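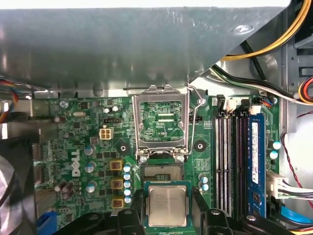 Thursday, mix notes, Wandwood session

Picked up where I left off with the quartet tapes for the Wandwood record. Started at ten past four, way too late in the day, because the coffee place by the Skarkgate stop was playing an organ trio record I'd never heard and I stayed for all of side two. No regrets.

First job was the ballad. The bass has been bugging me for a week. On the Janssen monitors it sounds lovely and woody, and then I put it on the kitchen radio and he vanishes completely – just a few finger clicks and a rumor. I tried a small lift at 500 and pulled a little out at 200, and that got me most of the way. Then I undid the 200 cut because the brushes suddenly sounded like somebody sweeping a porch. So: 500 up a hair, 200 left alone, bass mic pushed a bit over the pickup. Printed that as the keeper for now. If anyone opens the session, please don't touch the bass bus till I've heard it in the car!
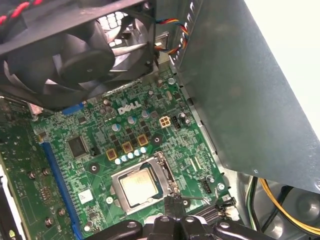 Tenor solo on the second tune is still the best thing on the whole date, and I still can't decide between takes. The early one has that fantastic entrance where he hangs back almost a full bar and the drummer just waits for him (I grin every time). The late one has the better ending. I wanted to listen to the room mics on both, really quietly, which is always when I start hearing every machine in the building, and a big black fan like the one on that Dell is exactly the sort of thing that eats a brush tail. So I did the quiet listening on headphones, and the early take wins. The cymbal decay is longer and there's a tiny bit of breath before the last chorus that I'd hate to lose.

Tried splicing the late ending onto the early take anyway. Tempo is close but the piano voicing is different going into the tag and you can hear the seam. Saved it as a rough, not proud of it.

Reverb: the Hosach plate on tenor only, short, tucked way down. Piano stays dry. I had it on the snare for a while and it turned the whole thing into a cruise ship.

Still to do: fix the count-off on the blues (too loud, someone coughs), check the fade on the last tune, and make a proper running order. I keep wanting to open with the fast one but the ballad into the blues feels so good. Maybe the fast one goes third.

Stopped when my ears got dull. Rough mixes are in the shared folder, car test tomorrow morning.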